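Search jobs and calls Search Clear

Call for participants: help us gather household examples at home

We are looking for people who would enjoy doing ordinary chores with a pair of hand-held grippers, and who don't mind doing the same chore a good many times over. The Motdale project at Turstead is teaching a learning system how everyday rooms get tidied, and for that it needs to see the work done by patient people in real homes, with all the beds, shelves and clutter that real homes have. You don't need any background in robots or computers. Some of our best contributors so far came to us from cleaning, child care and the post office, and one was a retired piano tuner!

You would hold one gripper in each hand and use them in place of your fingers - picking things up, moving them, putting them down again - while the cameras on the grippers record what you do. Each run is short, and most people find a comfortable rhythm by their second afternoon. We ask for 300 runs from each participant, spread over 4 weeks in whatever way suits your household.
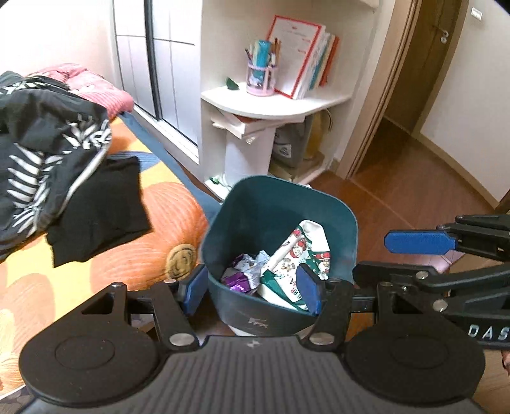 A wastebasket task in a bedroom, with the basket held between the blue finger pads.

The chores come from a list we'll go through with you, and they include emptying trash, folding clothes, straightening bedding and putting books back on a shelf. Please don't clean up specially for us. A room that is lived in teaches the system far more than a bare one, though we do ask you to put away letters, family photos and anything else you'd like kept private before you start.

We pay $400 on completion, plus $110 if you'd like to stay on for the second round in December. Emrys Gronow brings the equipment to your door in the Kneath and Cistholm areas and stays for the first hour or so, until you feel at ease with it.

To take part you should be 18 or older and able to hold a light tool in each hand for short stretches. To apply, write a few lines to Vendula Oravec at the Turstead office telling her about your home and the hours you usually have free.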